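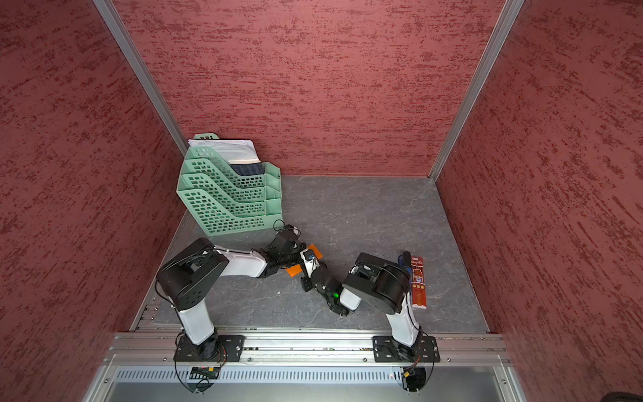 Desk sorting with two arms: the left gripper holds an orange card, with the papers and a dark notebook or folder already in the green organizer.

Can a machine do it yet? Desk and bench chores

Workshop tips, page 7
Compiled by Davina Rennie, Fostmont

Readers keep asking which small chores can be handed to a pair of bench-top arms and which are still quicker by hand. The notes below cover paper, cards, pens and small packages. They assume two arms on a common rail, parallel-jaw grippers and a fixed work area.

Filing flat items

A stepped organizer is a better target than a flat tray. Each compartment stands higher than the one in front of it, so the gripper can come in from above and forward without hitting the row ahead. Put the organizer in a back corner, tight against both walls. Two walls stop it from sliding when a card catches on the lip of a slot, and the position does not have to be found again for every run.

Load the tall rear slot by hand. Loose printed sheets are still a poor job for a gripper: they bend under their own weight, and the lower edge folds as soon as it touches plastic. A stiff notebook goes in more reliably than a single sheet. If paper must be handled by machine, put it in a card folder first.

Stiff cards are the best starting chore. In our trials at Fostmont a stiff card went into a wide slot 40 times before the first jam. Grip near the middle of the long side. A card held by the corner turns in the jaws when it meets resistance.

Picking a card off the bench

This is harder than filing it. A card lying flat gives the jaws nothing to close on. Three methods work:

Slide the card to the edge of a raised mat and grip the overhang.
Press one end with the second arm and lift the other.
Store cards on edge in a slotted block, so that no flat pick is needed.

The block is the cheapest. Ours was cut from scrap with a Drillex saw guide and has needed no attention.

Passing from arm to arm

Handing over a card lets the second arm place it where the first cannot reach. Keep the meeting point over open bench, well away from the organizer. Close the receiving jaws fully before the giving jaws open, with a pause between the two. Approach at an angle; two grippers meeting head-on leave very little clearance, and the wrist housings touch before the fingers do. Run the handover at 20 percent speed until it repeats cleanly.

Pens and small cartons

Narrow cartons can be gripped across the short side if they are full. Empty ones crush. Pens roll, so a ribbed mat saves more time than any change to the program. Leave a finger's width between a pen and anything beside it, or the outside of the jaw will push the neighbor away.

Do not store loose items beside the base of an arm. The shoulder blocks the view from overhead, and the arm has to fold back on itself to reach them. Clear that strip before starting.

Bench surface

Matte is preferable. Glossy stone patterns throw reflections that a vision system may read as edges. Fine veining has caused us no trouble. Wipe the surface before each session; grit under a card is enough to tilt it.

Route cables down the front, clear of the rail, and check them with both arms at full reach. Tighten the mounting plates after the first day of use and again every 2500 cycles. The Otildale shop skipped this and spent an afternoon chasing a placement error that came from one loose plate.

Current state

Filing stiff cards: yes, unattended for short runs.
Filing notebooks: yes, with someone nearby.
Filing loose paper: no.
Sorting pens into a cup: sometimes. Expect to pick a few up.
Clearing a mixed desk: no. Deciding what belongs where takes longer to set up than the tidying.

A person clears the same bench faster in every case we have timed. The Estrella shop reports the same for its packing table and now uses its arms only for cards. Next month's page deals with jar lids and screw caps.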